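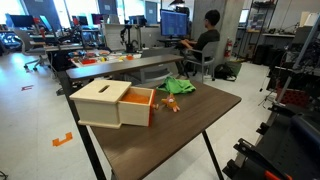 Student Work > Materials > Term Reports

February, by Aaliyah Caron and Narendra Upadhyay

Moisture uptake in unsealed wood samples

We measured how much water untreated pine and birch take up from humid air. Samples were cut to the same size, oven dried and weighed, then placed in a closed chamber over a salt solution for 336 hours. Two samples of each wood were used. Weights were logged every Monday on the Tresness balance.
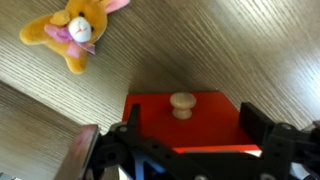 Pine gained weight faster at first, but the curves met before the end of the run. End grain was left open on all samples, so uptake is higher than it would be for a sealed board. The chamber fan stopped once overnight and the readings from that day were dropped.

A longer run with coated end grain is planned. Brijesh Dixit checked the balance against a 500 g weight before each session.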